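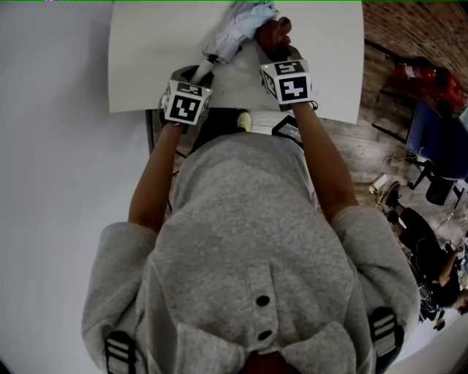
Umbrella folding, overhead view. Marker blocks on both wrists.

Notebook: wrist tracking and handle/canopy labels
Saturday, May 4, 2019
Đức Võ
4 min read

Picked up where the Lullex branch left off. The goal for today was to get wrist poses out of the overhead view that are clean enough to feed the segmenter without hand fixing. Mostly there for the right wrist. Left is still bad near the body.

Pose solver first. The old code took the largest marker face on each block and solved from that alone. When the face is close to square-on to the lens, the solution flips between two orientations, and the smoother then averages the flip and gives a wrist that points at nothing. I changed it to solve on every visible face of a block at once, using the block geometry file. Side faces are small in the view but even one of them is enough to kill the flip. Ran it over the umbrella set, 155 clips. The old solver flipped at least once in 133 of them. I haven't gone through all the new output by eye, but the flip detector is quiet on everything I opened.

Block geometry file: the left block had two side faces swapped. No idea how long. Fixed in the Prinlow config, and anything solved before today with that file should be rerun.

Lens model next. Straight edges bend a lot toward the borders (the table's right side is a good check) and the pinhole model we had as a fallback was being used silently whenever the calibration file was missing. It now throws an error. This will break Midness jobs until the calibration path is set there. Set it.

Occlusion. On the umbrella the left hand sits at the handle end, mostly under its own block from overhead, so the hand keypoint model guesses. The right hand on the canopy is fine, fingers visible. Decided to drop left keypoints when the projected block covers more than half of the hand box and pass only the wrist pose downstream. The planner only asks for a grasp frame on the handle anyway, and wrist pose plus a fixed offset gives that. Offset is a guess for now.

Segmenter. It wants to cut "gather" and "wrap" at the point where the right wrist starts turning. With the flips gone that signal is usable. Smoothing window set to 253 ms, down from the old value, which was eating short turns. Full pass on the workstation takes about 60 minutes.

A second set of markers shows up at the right border in some clips, and the tracker was happy to assign it to the right wrist when the real one dropped out. IDs are now locked per session at the start and unknown IDs are ignored. Simple, should have been in from the beginning.

Still open:
- left wrist when the block is low in the view
- real offset from block to grasp, measured
- rerun old sets with the fixed geometry file
- Đặng exporter still writes degrees, planner reads radians

Recent entries
Time sync between wrist and head streams
Canopy fabric and the depth filter, part 2
Planner timeouts on long grasps
Notes on the Lullex merge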